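Nestberg opens its two-armed bench simulator to small workshops

Aug 12, 2019

Small workshops that have been wondering whether a pair of robot arms would earn their keep can now find out before they spend a cent on the arms themselves. Nestberg, the Calloway software firm that has spent the past couple of years building training programs for community colleges, has put its bench simulator, Zulanis, on general offer, and we were lucky enough to be invited in for a good long look (and a very decent lunch, thank you).

The idea is a friendly one. You pick a bench, you put a pair of arms behind it, you scatter whatever small things you like over the top, and then you practise your picking and placing on an ordinary office computer until the program does what you want. Fenna Willems, who looks after the product, told us most of her early customers came from repair shops and small packing rooms, where there's never quite enough space or time to try something new on the real floor.

"They want to muck about with it first," she said. "I would too, if it was my money! You can make the same mistake all morning and then go and have your tea."

The practice bench we were shown mixes everyday odds and ends, with a multimeter and a blue-capped bottle sharing the wood with smaller bits and pieces. One arm had a little yellow object in its gripper over the back of the table while the other had nothing in hand. 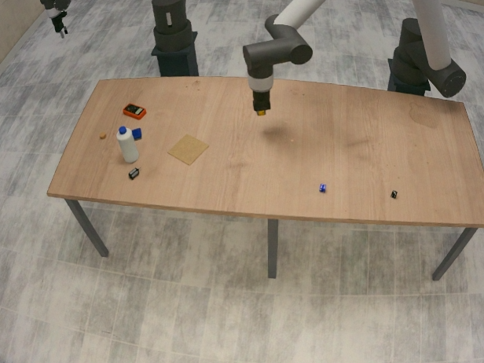 Do you need to own a robot to use Zulanis?
Any reasonably recent desktop computer will run it, and the arms, the table and the objects all come as part of the subscription.

A single seat costs $149 a month, and there's a 15-day trial that doesn't ask for a credit card, which we were glad to hear. The library that comes with it holds over 80 objects, from dice and small cubes up to bottles and boxes, and Nestberg says more will be added as customers ask for them. Colleges pay a lower rate, worked out by class size, so it's best to ring the Calloway office and have a chat.

Kirsty Bright has had a seat at her instrument repair business, Gevent, for most of the winter, and she's fond of it, though she doesn't pretend it's perfect. Her favourite thing is being able to change the layout of a bench and run the same job again, a bit of fiddling that used to cost her an afternoon. Her grumble is with the manual, which she found thin on anything to do with running both arms at once, and she ended up phoning the help line more often than she'd have liked. (They were lovely about it, she says, and on one call they stayed on well past closing.)

Merike Sakalauskas, who writes the lessons, took the point with good grace when we passed it along. A new chapter on sharing a table between two arms is being written now and will go out to every subscriber at no charge, along with a set of beginner exercises that start with a single cube and work up to a crowded bench.

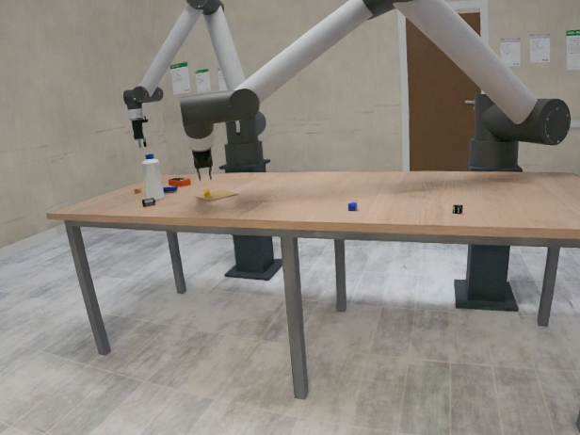 Nestberg's Zulanis simulator, with both grippers over the left side of the practice bench.

The firm is also running two free open evenings at its Calloway office later in August, where visitors can sit down at a computer and have a go with one of the staff beside them. Places are limited and bookings can be made by phone or at the front desk.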